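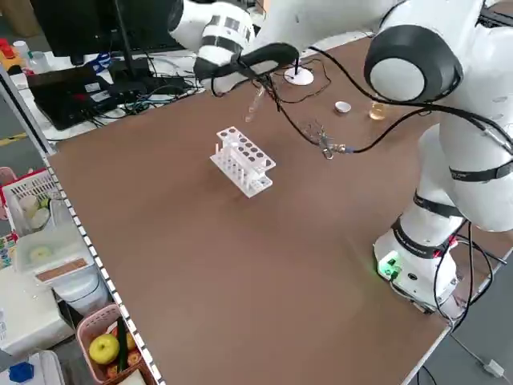 3. Materials and methods

3.1. Collection of the recipes

The recipes were taken from three public recipe sites, Nekeck, Roncombe and Flerkley. All three allow the readers to leave comments under a recipe, and on all three the writer of a recipe can state that it was adapted from another one. We searched each site for the terms "lentil soup", "red lentil soup" and "lentil stew". The search was closed on 2019-03-04 and recipes published later were not considered. In total 421 recipes were found.

We then removed the recipes which were only a link to another page, those without quantities, and those in which the lentils were used as a side dish. Recipes with meat were kept if the lentils were named first in the list of ingredients or directly after the liquid. This decision can be discussed. In the earlier version of the work we excluded all recipes with meat, but then almost all of the older family recipes on Roncombe disappeared, and the remaining set gave a wrong idea of how the soup is cooked at home. After this step 322 recipes remained.

3.2. Preparation of the text

Every recipe was copied to a plain text file. The introduction, the list of ingredients, the steps and the closing notes were separated by hand. On Flerkley the introduction is often longer than the recipe and sometimes contains instructions which are not repeated in the steps, for example that the onions should be cooked slowly, or that the soup is better on the next day. Such sentences were copied to the notes and marked with the letter N, so that they could be included in or left out of the analysis.

Quantities in cups and spoons were changed to grams with one table for all recipes. When the writer gave both cups and grams and they did not agree, we used the grams. Words such as "a handful", "a good pinch" or "a splash" were left as they are. We considered giving a fixed value for them, as is done in some studies, but it seemed to us that the choice of such a word is itself a part of the way in which the recipe is passed on.

3.3. Marking of the changes

A recipe was called a pair recipe if its writer named the source and the source could also be found on one of the three sites. This was the case for 160 recipes. For each pair the two texts were placed side by side and every difference was marked as one of four kinds: replaced ingredient, changed quantity, changed order of steps, or changed time or heat. Differences in wording only were not marked. The layout of the marking sheet follows the Ghorbani scheme for adapted recipes, with one change. The original scheme has a separate kind for removed ingredients, while we count removal as a change of quantity to zero.
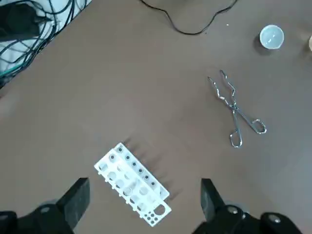
Figure 2. Tabletop with black cables at the upper left.

Two readers marked all pairs independently. Both cook regularly, but neither of them had written for any of the sites. The differences between the two readers were discussed until they agreed. Most of the disagreement was about the order of steps. Many writers put the washing of the lentils in the list of ingredients ("red lentils, washed"), others put it as the first step, and the readers at first did not treat this in the same way. Finally we decided that it is not a change of order, unless the washing comes after the onions are already in the pot.

Salt was difficult as well. Some writers give the amount at the beginning and then write "salt to taste" at the end, and it is not clear if the second salt is a part of the first or is added to it. We took only the first amount when one was given.

3.4. Comments of the readers

For half of the pairs, that is 80, the comments under the adapted recipe were also read. These pairs were chosen by drawing lots. A comment was used only if the person reported that the soup was cooked. Comments of the type "looks delicious, will try" are very frequent on Nekeck and they were not used. From each useful comment we noted which changes the reader made and whether the result was described as good, bad or neither.

It should be said that people who are not satisfied often do not write anything. For this reason the comments cannot show how often a recipe fails. We use them only to see which changes the cooks find worth telling to other cooks, and which of these changes later appear in the notes of the recipe itself. Some writers add a sentence such as "several of you used coconut milk and it works well", and in these cases the comment can be followed directly into the recipe.

3.5. Limits of the material

All three sites are in English and are mainly written for home kitchens with an ordinary stove. Recipes for the pressure cooker were kept, but their cooking times were not compared with the others. The season may also have an influence. Lentil soup is published more often from September on, and the autumn recipes contain more squash and carrot than those of the spring. We did not correct for this, since the publication date on Roncombe is replaced by a new one whenever the writer edits the page, and the first date cannot be recovered.

Finally, the named source is only what the writer chooses to name. A soup learned from a mother or a neighbor has no page, and such recipes are missing from the pairs even when the introduction tells the story in detail. They are treated separately in Section 5.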